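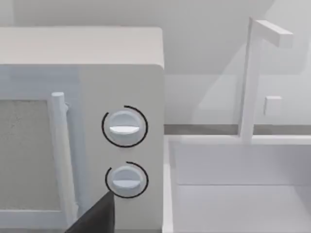
From: Imogen Oakley
To: plindix-kitchen list
Subject: Re: Lower knob task, bent finger on the real arm

Hi Ulises, hi everyone,

Thanks so much for writing this up, and for doing it so quickly. I know what it's like to stand in front of a bench with a bent finger in one hand and a cup of tea going cold in the other, and the last thing you feel like doing is sitting down to type. I'm leaving your message in below my first bit, as a few people joined the list in April and may not have seen it.

Ulises Iturra wrote:

> Hello all,
>
> We had a bad morning at Fuentealba and I would like some advice
> before we power the arm up again.
>
> The lower knob policy trained in Plindix was behaving beautifully in
> simulation. The finger comes in low from the left, gets its tip in
> beside the knob, and round it goes. We had 400 evaluation episodes
> with hardly a failure among them, so we moved it over to the real arm
> with the Ivberg fingers fitted.
>
> On the real microwave the arm took the same path and leaned on the
> lower end of the door handle. It did not stop. The controller saw
> that it was short of its target and kept asking for more, the whole
> microwave began to slide on the counter, and then the finger bent.
> Lumturie hit the stop button. She was well back from the arm and
> was not hurt, but her hand had been near that handle not long
> before, when she was checking the door was shut, and neither of us
> liked that thought very much.
>
> I have looked at the log and there is no fault code at all. As far as
> the software knows it was having a normal day.
>
> Two questions. Has anybody else seen the arm go for the handle? And
> why did the simulator never complain?
>
> Ulises

First things first, I'm very glad Lumturie is fine, and please tell her from all of us that she did exactly the right thing. I've seen people hesitate over that button when there's a long run going and they don't want to lose the data. Press it every time. Data can be collected again.

Now to your second question, which I can answer, and I'm afraid the answer is a bit embarrassing for our end.

I opened your saved state in Plindix and stepped it through to the moment where the finger is coming up from below and the tip is sitting just under the lower knob, on the left. From the camera everything looks lovely. The finger passes across the bottom of the handle and you'd swear it was simply in front of it, with plenty of room to spare. Then I switched on the collision view, and the handle you can see and the handle the physics knows about aren't the same length! The drawn one runs right down. The collision shape stops well short of the bottom, so in that last stretch there's nothing solid at all, and the finger can go through it like smoke. Your policy found the gap and has been using it as a shortcut ever since. You can't blame it. It was being rewarded for turning a knob and it found the shortest way to the knob.

I went digging to find out how it got like that. The microwave came across from the old kitchen set, and when Abdul-Rahman and I rebuilt the door we shortened the handle's collision shape to stop it jittering against the door panel. We meant to lengthen it again once the jitter was sorted. The jitter was sorted (Uriel did that, and did it very well), and the handle stayed short. There's even a comment of mine in the file saying "put this back". So that one's on me, and I'm sorry, Ulises. I'll happily cover the cost of the finger out of our Utora budget, just send me the invoice.

The other thing you'll want to know about is the success check, as it made the trouble harder to spot. All it looks at is the angle of the knob. It doesn't ask how the finger got there, or what it leaned on along the way, or how hard. An episode where the arm had shoved the whole appliance into the sink would still be marked as a success if the knob ended up in the right spot. I don't think we should be quoting numbers from that check for any of the appliance tasks until it's been tightened up, and I include our own numbers in that. If you've sent results to anyone outside the list, please drop them a line.

As for your first question, yes, once. Uriel Huenchumán saw something like it with the upper knob, where the arm came in on a slant and touched the handle near the top. In his case the real controller had a contact limit set and it stopped politely, so he fixed the start pose and we all moved on. I wish we'd asked a few more questions at the time. It was the same sort of warning, and we treated it as a bit of fussiness about where the arm was parked.

That brings me to the part I care about more than the mesh. A wrong shape in a simulator is a nuisance, and there'll be others, I can promise you that. The real arm should've stopped by itself. I had a look at the config you attached and the contact force limit is commented out, with the position controller left free to push as hard as the motors allow. I'm not telling anyone off! I know perfectly well why people do it. The limit trips when you're closing the door with a bit of a thump, you get tired of resetting it, and out it goes "just for today". We found two of our own configs in the same state when we went looking, and one of them was mine.

So, until we've all had a proper talk about it, could I ask everyone running a real arm on the kitchen tasks to do the following before the next session:

Turn the contact force limit back on and set it to 6 newtons for the knob tasks. If it trips, leave it tripped and have a look at where the finger is before you clear it.

Turn on the "not getting any closer" timeout in the controller. If the arm is still asking for the same target after 3 seconds, it should let go and back out the way it came.

Clamp the microwave to the counter, or put a rubber mat under it. We'd rather the arm met something that stays put and gave up than chased it along the bench.

Run the first few attempts of any new policy at the slow speed, with one person whose only job is the stop button. That person doesn't take notes or hold the laptop.

Keep hands out of the space between the handle and the knobs any time the motors are on, and that includes when the arm is "only" waiting at its start pose. If the door needs checking, power down first.

On the simulator side, I've put the handle back to its full length in a branch called handle-fix, and Abdul-Rahman Fiadzo is going over it tonight. With the longer shape in place I replayed your policy from the saved state and it ran smack into the handle and sat there shoving until the episode timed out, which is just what you saw at Fuentealba. I was quite pleased about that, in a gloomy sort of way. I haven't retrained anything yet, so I can't tell you whether it'll learn to come in from the right-hand side or whether the start pose needs to change as well. There's a fair bit of open room over the sink on that side, but the faucet may get in the way of the wrist if it swings wide, and I'd want to see that in the collision view before I trusted it anywhere near your bench.

While I had the file open I went round the other shapes too. The knobs are fine. The basin is fine. The faucet has a little handle on its side with no collision shape whatever, so the arm could wave straight through that as well, and it's on the list to fix. Abdul-Rahman would like a standing test that compares every drawn shape with its solid one and grumbles when they differ, and I think that's a very good idea, though he knows this means he's writing it.

We'll also be adding a contact penalty on anything that isn't the knob being turned, with the peak force saved for each episode next to the success flag. Old policies will score worse. Please don't be disheartened when yours does, ours fell off a cliff when I tried a rough version this afternoon.

A few small requests for you, Ulises, when you've got a moment and have had some lunch:

Could you keep the bent finger and not bin it? I'd like to see which way it went, as the Ivberg ones are meant to give at the base and from your message I can't tell if it bent there or further up.

Could you send me the joint torques from the log, even if they look dull? I'd like to line them up with the replay and see how long it was pushing before Lumturie got to the button.

And could one of you measure from the bottom of the real handle to the middle of the lower knob? Mine is a different model and I've been guessing from the drawings, which is how we get into these pickles.

I've put this first on the agenda for our next call, at 4 in the afternoon our time as usual. If that's a rotten hour for anyone, write to me and I'll shift it, I would much sooner have everybody there for this one. If you've had a near miss of your own and never mentioned it, please bring it along, however small it seemed. You won't get any grief from me, given whose comment is sitting in that file.

Take care of yourselves, and leave the arm off until the limits are back in.

Warmly,
Imogen

P.S. Lumturie Đorđević isn't on the list yet as far as I can see. Ulises, would you forward this to her and ask if she'd like to be added? I'd be glad to have her notes on what she saw from where she was standing, in whatever form she has them.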